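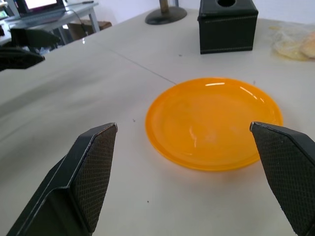 Fig. 1. Orange plastic plate on a white table. Tissue box and a bag of bread or pastry at the back.

Cerngate Food Service Program
Dining Room Basics, Handout 2
Tables, plates and what goes on them before the food
Instructor: Magdalini Kokkinos, Room 379

Read this before the practical session. Bring it with you, along with the laying sheet from Handout 1. We will use the Drakos room for the practical, so come straight there with your apron on.

1. The table surface

Most of the tables you will work with in small cafes, schools and staff dining rooms have no cloth. The surface is what the guest sees and touches. Look at it before you put anything on it.

A white matte top hides glare but shows marks. The gray smudges in Fig. 1 are faint, and the dark specks are tiny. From across a room you would miss both. A guest sitting down with their arms on the table will see them. Check from two positions: standing over the table, then bent down with your eyes close to the level of the top. Smudges that disappear from one angle often show from the other.

Joins between panels need their own pass. Fig. 1 has a thin dark seam at the upper left, ending just above the rim of the plate. Crumbs and sugar collect in seams, and a flat wipe goes right over them. Use the folded edge of the cloth and run it along the line, then wipe across. Do not dig into a seam with a knife.

Keep plates off the seam where you can. If the two panels are at slightly different heights the plate will rock. Push down lightly on opposite sides of the rim to test it. On tables put together from several panels you may have to move the whole setting over by a hand's width, and then all the other settings on that side have to move too.

Order for clearing and wiping:
Lift everything off, including things that stay on the table all day.
Dry wipe toward you, catching crumbs in your other hand or on a tray.
Damp wipe with the Grareck solution, mixed the way the wall card says.
Leave it for 30 seconds.
Dry with a second cloth.
Put things back.

Students always want to skip the first step and wipe around the objects. This leaves a ring around each base, and you can tell exactly where the napkin holder used to be when someone moves it. It will lose you marks in the practical.

2. Plastic plates

Plastic plates are used where breakage is a problem: schools, patios, pool areas, family restaurants. They are light and easy to stack. They scratch, and some of them stain.

Terms you need to know:

Rim. The raised outer edge. Handle the plate by this part only.
Well. The lower, flat or shallow area where food sits. In a plate with a shallow well, sauces spread quickly toward the rim, so portions go in the middle.
Foot. The ring underneath, if there is one. Many plastic plates have none and sit flat.
Translucent. Lets some light through. The plate in Fig. 1 is slightly translucent. Compare it with the solid-colored ones on the practice shelf.

A glossy plate is useful for inspection. Tilt it under the ceiling lights and watch the bright streak move across the surface. Where the streak stays clean and smooth, the surface is smooth. Where it breaks up or goes dull, look closer. You may have a scratch, dried detergent or a film of grease. Run a clean fingertip over the spot. Grease drags. A scratch catches the nail.

Bright colors: orange, red and yellow plates make pale food stand out. They are less good under tomato sauce or carrots. They also make it hard to see an oil film, which takes on the color of the plate. Our own practice set is the Ledora, and every group so far has passed at least one greasy plate as clean. Tilt all of them.

Reject a plate if you find:
a crack of any length, including hairline cracks at the rim
a whitened stress mark
a rough or chewed edge
staining that is still there after a second wash
warping (set it on a flat top and press, as for the seam test)

Rejected plates go in the gray crate by the door. They do not go back on the stack "for staff use."

3. Other things on the table

An ordinary table collects objects. Sort them into what belongs with the meal and what does not.

Tissue box or napkin box. It can stay if it is clean and full enough. The black square one in Fig. 1 has a round opening in the lid and a light stitching line around the sides. Stitching catches dust, so brush it dry before wiping. Wipe the lid from the opening outward. The first tissue should stand up a little so a guest can take it without putting fingers inside.

Stands and holders. Anything with a pole needs a heavy enough base. Move these by the base, with two hands if they are tall. Wood parts get a barely damp cloth and are dried right away.

Bread and pastry. Bagged bread is storage. Once the table is being laid it goes to the side station, and what is served goes in a basket or on a plate. A bag left on the table takes up a place setting, and guests will reach into it. Close the bag before you carry it. If you open a new one, write the opening time on the tag.

4. Placing the plate

Wash your hands. Carry no more than you can hold steady against your body. Set the first plate down one thumb joint in from the table edge, in front of the middle of the chair. Let the far side of the rim touch down last. Do not slide it. Sliding scratches the underside and, on a matte top, can leave a colored streak that needs the white pad to get off.

Walk to the other side of the table and check that it lines up with the plate opposite. Then lay flatware and glasses as in Handout 1.

5. For the practical

You will work in pairs. Each pair clears, wipes and lays one table, then inspects the table of the pair next to them using the checklist on the back page. Write down what you find even if you fix it yourself. Swap roles and do it again.

Hand in both checklists with both names on them. If you miss the session, see me in 379 before the end of April to arrange another slot.

Reading for next time: Handout 3, Glassware, first half only.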